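Guardar menos, encontrar antes

En Roltcombe llueve desde las 10 y en el taller de Deividas Avotiņš nadie levanta la vista. Bueno, está él solo. Ordena casas ajenas desde hace 2 inviernos. Antes vendía seguros. Mal, dice.

Su método cabe en una servilleta: todo lo que se usa a diario, a la vista. Lo demás, en una cesta. Una por habitación, sin tapa. La tapa es el enemigo, ahí empieza el trastero.
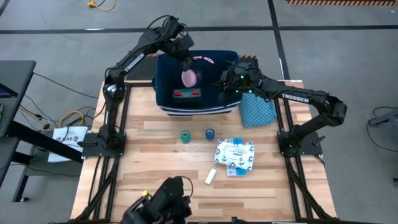
Un disco rosa, suspendido justo dentro del cesto. Mesa de madera clara.

Noviembre es su mes fuerte. La gente mira el armario de los abrigos y llama. Cobra 88 euros la visita, café aparte, y no tira nada sin permiso. Una clienta de la calle Hayashi guardaba unos 50 cargadores de móvil. Se quedó con tres. Lloró un poco, luego pidió pizza.

¿Y comprar cajas? Último paso, nunca el primero. Molleo y Wuvach, las dos tiendas del barrio, le mandan catálogos que él apila en el baño. Prefiere la tela: pesa poco, no raya el suelo, se dobla cuando sobra. El plástico transparente le pone nervoso, tanto lío a la vista.

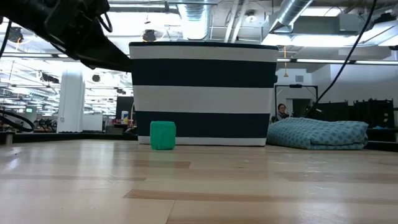

Cesto de tela a rayas blancas y azul marino, con un cubo verde delante.

Un consejo antes de irnos, ya con el paraguas en la mano. Los cables, cada uno con su etiqueta. Hoy mismo, antes de cenar.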